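Julleck Robotics Club
Guides > Arm team > Teaching a pick-and-place task

Recording and checking a pick-and-place task with the club arm

Written by Calum MacKinnon, with corrections from Zahira Hidayat
Last updated 1/26/21

This guide takes you from a switched-off arm to a set of recorded runs that the training computer will accept. It is for members who have done the safety induction and have driven the arm by hand at least once. If you have not, ask Zahira for a slot first and come back to this page.

The task used throughout is the one from the Zetia Challenge practice list: pick up one piece of play food and put it on a plate. It is a good first task. The food is light, the plate is wide, and a dropped item does no damage to anything.

What you need

The arm, with the two-finger gripper and wrist camera fitted
The leader handle (the small arm you hold to drive the big one)
The club laptop with Lockyer installed, which is our recording program
One plate and one item of play food from the kit drawer
The run sheet and a pencil
A second person

Do not try this alone. One of you drives and the other runs the laptop and keeps a hand near the stop button. Swap over halfway through. Driving is more tiring than it looks and the runs get sloppy when the driver's wrist starts to ache.

Step 1. Clear and set the table

Put away anything that does not belong to the task. Pens and phones get into recordings very easily, and then they are in one run and missing from the next. Other equipment that lives on the table can stay, provided it stays in the same place for the whole session.

Wipe the table and let it dry. Pull the blind down and switch on both overhead lights. We lost most of a session in March to sunlight moving across the table, and those runs were no use when mixed with the ones from the evening before.

Shadows from the arm itself are fine. They will be there when the arm works on its own as well, so the model needs to see them.

Step 2. Start the arm

1. Check that the stop button is pressed in.
2. Switch on the power supply, then the laptop.
3. Open Lockyer and choose the club arm from the list.
4. Lift the arm to its rest pose and hold it there with one hand.
5. Twist the stop button to release it. The joints will stiffen. Let go slowly.

If the arm sags when you let go, press the stop button, hold the arm up and start again from number 3. If it sags a second time, leave it off and write it in the fault book. Do not adjust the joint settings yourself.

Next, open and close the gripper fully using the handle. Both fingers should move together and stop cleanly. Look at the screws on the finger joints while you do this. They work loose over a few sessions, and a loose one gives the fingertip enough play to spoil a grasp. The right size of hex key is taped inside the lid of the kit box.

Step 3. Check the wrist camera

Open the camera view in Lockyer. With the arm at its rest pose and the gripper open, both fingertips should be visible at the bottom of the view. If you can only see one, the camera bracket has been knocked. Loosen the bracket, straighten it and tighten it again before you record anything.

Then lock the exposure. Lockyer sets it to automatic every time it starts, which makes the picture brighten and dim as the arm passes over different colours. Put a plate under the camera, wait for the picture to settle and tick the box marked Hold. Do the same for white balance. Leave both alone until the end of the session.

The lens picks up fingerprints. Use the cloth in the box and not your sleeve.

Step 4. Decide your start positions

This is the part most new pairs rush. If the food begins in the same place every time, the arm will learn to go to that place and will miss whenever the food is somewhere else. You need a spread of starts.

We record 55 runs for a first set. Before you begin, fill in the first column of the run sheet with a start position for each one: near or far, left or right, and which way the long side of the food is pointing. Move the plate as well, but by less. Keep everything inside the area the arm can reach without stretching out straight, as the motion gets jerky there.

Do not put all the easy positions first. Mix them up, so that if you run out of time you still have a usable spread.

Step 5. Record a run

1. Laptop person sets out the food and plate according to the sheet and says "clear" when their hands are away.
2. Driver brings the arm to the rest pose with the gripper open.
3. Laptop person presses Record and says "go".
4. Driver moves over the food, lowers, closes the gripper, lifts, moves over the plate, lowers and opens.
5. Driver raises the arm well clear of the plate and holds still for 3 seconds.
6. Laptop person presses Stop and marks the sheet.

Go at a steady speed. You do not need to be slow, but avoid stopping in mid-air to think. If the driver pauses, the model learns to pause, and sometimes it will not start moving again. Plan the whole move before "go".

Lower the food until it is almost touching the plate before opening. Dropping it from a height makes it roll, and then every run ends differently.

If a grasp slips, you may try once more in the same run. A few recoveries in a set are helpful. If the second try fails, stop, mark the run as bad and repeat it from the same start position. Never reach in to help the arm while it is recording.

Step 6. Check the ending of every run

Do this as you go along and not at the end of the evening. After pressing Stop, Lockyer leaves the last picture from the wrist camera on the screen. Look at it before you clear the table for the next run.

A run counts as good if the food is fully inside the rim of the plate, the gripper is open and neither finger is touching the food or the plate. The food does not have to be in the middle. 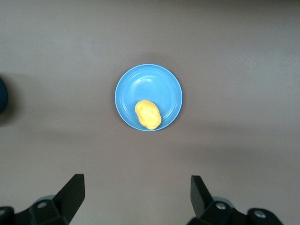
Zahira and I argued about this for some time. She wanted to accept only central placements, on the grounds that a model copies whatever you show it, and off-centre examples would drift outwards until some of them missed. I thought the rule in the Zetia list was clear enough and that throwing runs away would cost us more than it gained. We tried it both ways. The central-only set was a bit tidier but took nearly twice as long to collect, so the rule above is the one we use now.

Write G or B on the sheet, with a word or two for anything odd. "Slipped once" or "plate nudged" is enough. Please do not leave a blank and plan to fill it in later.

Step 7. Save and copy the set

When you have finished, choose Close Set in Lockyer and give it a name made up of the task, your initials and a letter, starting from A. Add the bad runs to the excluded list, but do not delete them. We sometimes want them for testing the success checker.

Copy the whole folder to Zerden, the training computer under the back bench. It must be the whole folder, as the run files are no use without the settings file beside them. Wait for the copy to finish before closing the laptop lid. Then open one run on Zerden and play it through, to be certain that the pictures and the arm positions are both there.

Shutting down is the reverse of starting up. Bring the arm to rest, hold it, press the stop button, lower it by hand on to the foam block and switch off the power supply.

Step 8. Try the trained arm

Training is left overnight. At the next session, load the model from Zerden on to the laptop and set up the table as you did before, with the same lights and the same plate.

Run 40 trials. Use a new sheet and choose the start positions in advance, including a few you did not record. Judge each trial by the same rule as in Step 6. The person at the stop button has no other job during trials and should press it if the fingers push down on the table or the arm moves outside its normal area. A pressed stop is a failed trial. Put it on the sheet as one.

Common problems

The arm goes to the right place but closes too early. Usually the driver was closing the gripper on the way down. Record some extra runs with the fingers fully lowered first.

The arm hovers over the food and does nothing. Look through your runs for pauses at that point and exclude the worst ones.

It worked last time and now it does not. Check exposure, lights and the camera bracket, in that order.

Lockyer says "frame mismatch" when you close the set. One of the runs was stopped too soon after it started. Find the very short file, exclude it and close the set again.

The fingers catch the rim of the plate. The driver came in too low from the side. Come in over the top and go straight down - the arm will copy that path quite faithfully.

The disk is full. The club now has 2,482 saved runs and the laptop cannot hold all of them. Anything already copied to Zerden and checked can be removed from the laptop, but ask one of us before you clear somebody else's set.

Completed run sheets go in the green folder by the door. If a step on this page does not match what you see on the screen, write a note on the sheet and we will correct the guide.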